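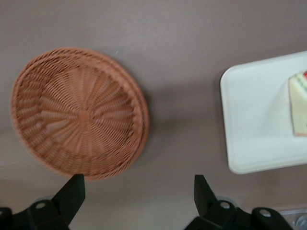 Basketry and Everyday Making, Handout 4
Annapurna Thevar

Welcome back, everyone! I promised last time that we would get to bases and borders, and so we shall, though I want to begin with a word about soaking, as I had so many questions about it after class (and I loved every one of them).

Round reed needs a good bath before it will bend kindly. Fine weavers want only a few minutes in lukewarm water, while the thicker pieces we use for spokes can stay in longer. Please don't leave a bundle in the tub overnight. I did that once in October with a whole coil from Brustow, and it came out gray and fuzzy and smelled like a pond.

Starting the base

A round base begins with two sets of spokes crossed at the middle. Weave over and under the groups first, pulling snugly, and then open the spokes out a little at a time until they stand evenly apart, like the wheel of a bicycle. Go slowly here – a lopsided start will follow you all the way up the sides, and I say that with great affection for my own early baskets, most of which lean.

When a weaver runs out, lay the new one in beside the old end, behind a spoke, and carry on. Trim later, once everything is dry.

Finishing the rim

Dampen the spoke ends again before you turn them down. For a simple border, each spoke goes behind its neighbor and then out to the front. A braided border uses more length, so leave yourself plenty.

For next time

Read the chapter on willow in Rodrigues, and bring side cutters, an old towel and a base you've started at home, even if it's only a few rows. I'll have tea on.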